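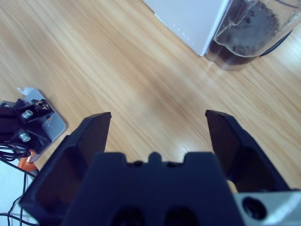

Table tops: questions we get a lot

Is it solid wood?
Depends which one you ordered. The Stekoven is solid, the Mai is a veneer. Both pale. Check your order slip if unsure, it's printed near the top.

Can I put a hot mug straight down?
Please don't. Coaster or a folded tea towel. White rings are the main thing people email us about.

What do I clean it with?
Damp cloth, drop of washing-up liquid, then a dry cloth. Always along the grain, not round in circles. No bleach, no scouring pads.

There's a shiny patch, is it worn?
Try looking from the other side of the room first. If it moves it's just light from the window. If it stays put, send us a photo. 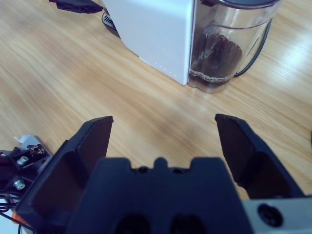 Page 2 of 3

Will mine match the one in the shop?
Near enough. Grain varies from top to top and we can't pick one out for you, sorry.

Colour has changed since December?
Normal. Pale wood goes more honey with daylight. Move your lamps and fruit bowls now and then or you'll get a darker top with light circles on it.

How wide a top can you do?
68 cm is the narrowest we keep in. Wider ones to order, ask Savvas Stamatopoulos for a price.

Scratches?
Light ones, wax stick, matching shade. Deep ones dont sand yourself if its a Mai, you will go through. Ring first.

Do you collect old tables?
Not at the moment.

Orneck Tables | Contact us | © Orneck | Back to top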